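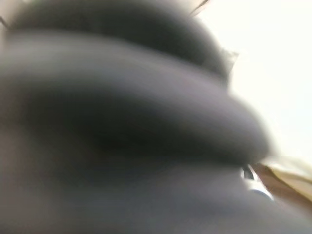

Residence Diary – Astholm House, Second Floor

2025-12-17

The bedroom was opened at the start of the morning shift and the bed was made up again for the incoming guest. Corina Manole had left a note in the linen book asking that the white set be used throughout, and this was done. The colored covers have gone back to the store until May, when the house changes over to its lighter bedding.

The linen cupboard was checked before work began. The Tudose laundry returned the full order, and the invoice for 3,058 was passed to the office unsigned, as one line on it refers to tablecloths which this floor did not send. Veronica Căpraru will take the matter up with them. The last disagreement of this kind took most of a month to settle, and I would prefer that no further items be added to the account in the meantime.

The large sheet was put on first. It is a generous size and takes patience at the corners, each of which has to be drawn out until the creases run away toward the middle of the bed. The brown upholstered headboard stays in its place while this is done.
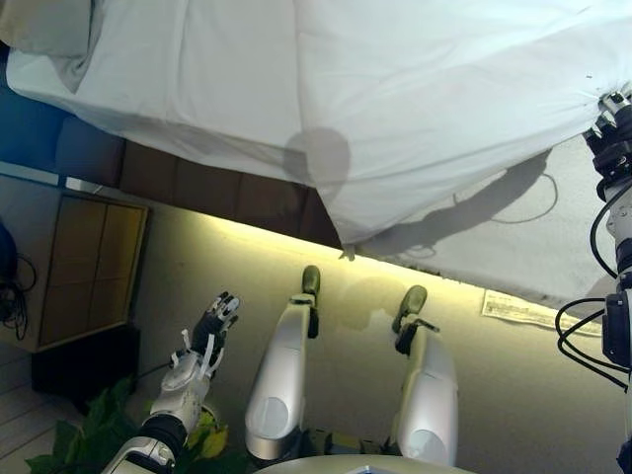

I have asked before that the sheet be squared to the foot of the bed first and only then tucked at the head, and I record the request again. When the order is reversed, the overhang comes out uneven and the work must be repeated. Pillows are to be set last. The blue wall marks easily at shoulder height, and staff should keep hampers and trolleys away from it.

The duvet followed. The new cover was bought from Firken in the autumn and is heavier than the old one – a point on which opinion in the house remains divided. Mrs. Căpraru finds it too warm for a heated room. I have noted her view and have made no change for the present. It should hang evenly over the side without reaching the floor, and it should be smoothed from the center outward with the flat of the hand.

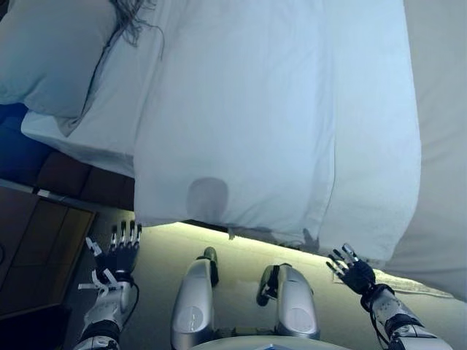
The duvet on the bed, with the wooden cabinet alongside.

The cabinet doors are to be wiped with a damp cloth only. The polish supplied by Dronex leaves a film in the recessed panels, and the remaining tins have been set aside for return.

Still outstanding: the second key to the linen cupboard, a reply from the laundry, and the spare pillow protectors, of which 20 were ordered. Miss Manole has the order slip. The window catch was oiled in the afternoon, and the corridor lamp is to be seen to tomorrow.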